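Draradico Community > Grippers and end tools > Faults and stops

Gripper says it is holding something when the fingers are closed on nothing

dogar_bench2
Posted December 6, 2022

I have a two-arm setup with a two-finger gripper on each arm, running on a Draradico controller. The job is phone handling. A phone lies face down in an open container on the table. The left arm comes in and steadies it, the right arm grips it and lifts it out, then puts it back. There is a camera on each wrist and one overhead.

The program worked fine through October. Then I swapped the fingers on both grippers for the longer pointed ones from the Dirnik kit, because the old ones were too wide to get down beside the phone. Since the swap I get this fault:

1. The right gripper is told to close on the edge of the phone.
2. It misses, or it closes a little short of the phone.
3. The controller reports "object held" anyway.
4. The program moves on to the lift.

Most of the time that only means the arm lifts nothing and the cycle is wasted. But twice now the arm has gone on to the place move with empty fingers and come down on the phone that was still lying in the container. The second time it stopped on a force limit with the fingertips pressed on the phone. The phone was a test unit and it survived with a mark on the back, but I don't want to rely on the force limit for this.

I ran it 32 times in a row after the second stop, with nobody inside the fence. It reported "object held" on every close, including the ones I made it miss on purpose by moving the container away. The left gripper does the same thing if I use the grip check on it, but the left arm only steadies, so the program never asks.

I can see from the wrist view that there is nothing in there:

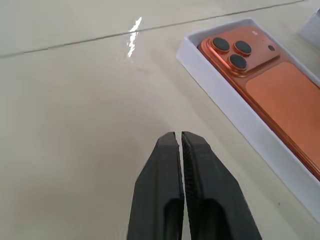
Fingers closed with nothing between them, phone off to the right.

There is a thin gap between the fingers, even though this is as far as they go. If I tell them to close more, the number doesn't change. I assumed that was normal for this finger shape.

What I have tried so far:

Restarting the controller. No change.

Lowering the grip force to 30 percent. The gap looks the same and it still says held.

Raising the force back to full. Same.

Swapping the two gripper cables at the controller, and updating the names to match. The fault is on both grippers, so this told me nothing.

Adding a wait of 200 ms after the close command before reading the grip status. No change.

I also wondered about the table. It is a glossy surface and there is a strong reflection on it from the overhead lights, plus a seam between two panels. The misses may have something to do with that, because the position of the phone comes from the cameras. I have not looked into it yet. The false "held" seems like the bigger problem, because a miss would be harmless if the controller reported it as a miss.

Adding this after a reply asked how the arms are arranged. They come in from the two sides, with the table in front. The left gripper goes in closed and the right one comes in open and pointing at the phone. The other things along the far side of the table (tape, scissors and so on) are well behind the container and neither arm is programmed to go near them.

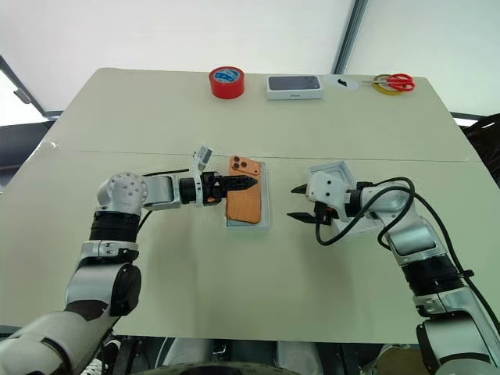 3 replies

drolton_maint

Check your cables. We had a gripper that did all kinds of strange things and it was a cable that had been rubbing on the arm. I see you have one looped over the right arm. Put new ones in and see if it goes away.

Could also be firmware.

 dogar_bench2: Thanks. Both grippers started on the same day, right after the finger swap, so I don't think it is a cable. I will tie the loop down anyway.

twofingerfred
Marked as solved by the poster

Your grippers don't have a sensor that feels an object. The controller works out "object held" from two things: the motor has stopped because it met resistance, and the fingers stopped before they reached the fully closed position. If both are true, it decides something must be in the way and calls that something an object.

The fully closed position is a stored number. It was stored with your old fingers. The new ones have a different shape on the inside, so they meet each other sooner, or something at the base meets sooner. The motor stops, the position is short of the stored number, and you get "held" every time. The small gap in your wrist view fits with this. Lowering the force won't fix it, because the fingers still stop in the same place. Waiting longer won't fix it either.

Do it in this order.

1. Stop the program and put both arms in manual. Move them up and away from the container. Take the phone out and put it somewhere else.

2. Look at the fingers where they bolt to the carriers. On the Dirnik kit there is a left part and a right part, and they will bolt on the wrong way around. If they are swapped, the bases touch before the tips do. I have done this myself and it gave a gap at the tips that I also thought was normal. Take the power off the gripper before you put your hands in there.

3. Check for anything caught in the slide. Wipe it out with a dry cloth.

4. Turn the gripper back on and run the finger calibration from the tool page. It opens all the way, closes all the way, and stores both ends. It does this at low speed but keep clear of it. Do it once for each gripper. The settings are kept separately, and doing the right one does nothing for the left.

5. Close on nothing, ten times, and read the status after each. You want "closed, no object" every time. If you get even one "held", the margin is too tight. Go to the grip settings and raise the margin one step, then run the ten again.

6. Close on the thinnest thing you need to pick up and make sure you still get "held". If you raise the margin too far, the gripper will start to call a thin part nothing. For a phone you have plenty of room.

7. Only then put the phone back and run the lift.

The other thing I would change is the program. Right now you ask one time, straight after the close, and you trust it through the lift and the place. Ask again after the lift, before the arm goes over the container. If the status is "no object", send the arm back to its start position and stop the cycle with a message. If your load reading is good enough, use that as well. A gripper with a phone in it should weigh more than one without. I would not use load alone at this weight, though. The reading moves around a fair amount when the arm stretches out and when a cable pulls on the wrist.

On the glare, treat it as a separate job. Turn off the light that makes the reflection and run the same test with the same positions. If the misses stop, you have your reason. A sheet of dull paper under the container works as a quick test too. Note that the phone itself is shiny in places, so the table may be only part of it.

 dogar_bench2: The fingers were on the wrong way around on both grippers. I swapped them and ran the calibration. Now I get "closed, no object" on all ten, both sides, without touching the margin. Thank you.

 dogar_bench2: Second check after the lift is in as well. I moved the container away on purpose and it went back to start and stopped with the message. I have not done the light test yet.

 twofingerfred: Good. Run the calibration again any time the fingers come off, even if you put the same ones back on.

linecell_400

The fix above is right but I want to add something on the safety side, because it is easy to skip once the fault is gone.

You had an arm come down on a phone and stop on the force limit. That limit is set for the arm as a whole. With pointed fingers, all of that force goes into a very small spot. A number that was fine with wide flat fingers may be too high with these. When you change the tool you should go back through the limits, and I mean the speed limit near the table as well as the force.

What we did after something similar:

- Set a slow zone over the container. The arm can move at normal speed outside it and has to slow down before it enters.
- Set a floor height for each arm, a little above the table. It won't protect the part, but it keeps the tips from being driven into the table.
- Entered the new finger length and weight in the tool settings. If the controller still has the old length, it thinks the tips end higher than they do. With longer fingers that alone can put you into the phone.
- Set up a rule that only one gripper can be in the container while it is moving. The other one can be in there, but it has to be standing still. Yours share a small space, and the left arm is already there when the right one comes in.

Check the third one first. You said the new fingers are longer, and nothing in your post says you changed the length.

Also, after a force stop, do not press resume with the tips still against something. On ours, resume tries to finish the move it was on. Switch to manual and back the arm straight up first, slowly, then go to the start position. If you have to reach in to free a part, use the emergency stop before you open the fence, and don't count on the program being paused.

 dogar_bench2: The length was still the old one. I have changed it for both arms. I pressed resume the first time it happened, which may be how the mark got on the phone.

 linecell_400: Could be. I would look at the fingertips as well. If one has a chip or a bend, it can leave a gap and put you back where you started.

 dogar_bench2: Tips look fine on all four. Slow zone is set now. The rule for one gripper moving at a time will have to wait, I need to rewrite part of the steadying move for it.

 drolton_maint: did you ever tie down that cable

 dogar_bench2: Yes.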